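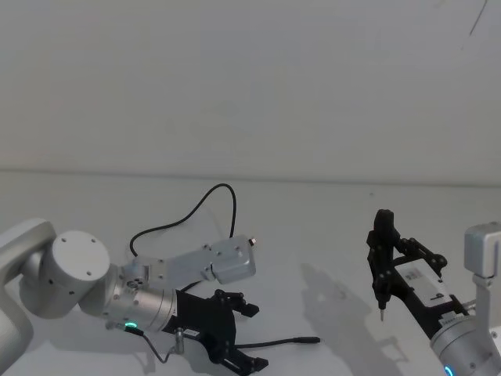

Figure 12.1 A thin black cable rising in a tall loop against a white wall.

Chapter 12
Cables, Plugs, and the Work Surface

Rokeya Abeysekara and Debashish Uddin

Key terms: bend, connector, lead, plug tip, port, service loop, strain

A cable is handled more often than almost any other part on a bench, and it receives less attention than most. Chapter 11 dealt with the conductor inside the jacket. The present chapter is concerned with the outside of the cable: how it is held, how it is routed, and how its end is brought to the place where it belongs.

Students should begin with the surface on which the work is done. A plain, light tabletop with a plain wall behind it is preferred throughout this course. A dark lead is easily followed by eye against a pale background, and a small metal tip can be found without searching. Patterned mats and crowded shelves make both tasks harder. Lighting should be even and should come from above.
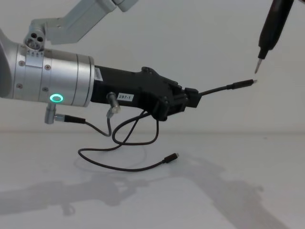 The second matter is grip. A flexible lead bends wherever it is left unsupported, and the longer the free length between the grip and the connector, the more the tip will wander. For most small connectors the lead should be held close behind the connector housing. The connector itself may be held instead when there is room for it, but the grip must never cover the metal tip. Pressure should be firm enough to prevent slipping and no firmer. A jacket that has been crushed once will tend to fold again at the same point.

The third matter is direction. Before two parts are brought together, the tip should be lined up with its target along its full length. A tip that arrives at an angle puts a side load on the port — a common cause of worn contacts in the Gilham training benches described in Section 12.4. 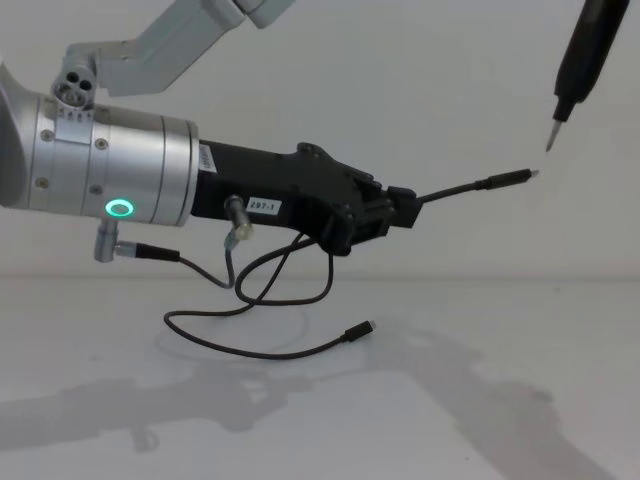
It is good practice to pause with the tip a short distance from the target and to check the line from two viewpoints, one level with the work and one from above. The check takes a moment and should become a habit early in the course.

Slack is the last of the subjects introduced in this chapter. A lead that is pulled tight between two fixed points carries every small movement to its plugs. A loop left near the plug, known as a service loop, takes up that movement. Loops may rise above the work or hang below it, provided that they do not catch on an edge or cross the path of the hands. The Munier method for sizing a service loop is given in Section 12.3, and worked problems begin on page 722.

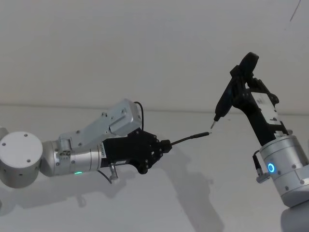 Figure 12.2 Two tips nearly meeting in front of a plain wall.

12.1 Preparing the Surface

Clear the table before any lead is laid out. Tools not needed for the first step are to be kept in the tray, and coiled leads are to be opened by unrolling, starting from the outer end.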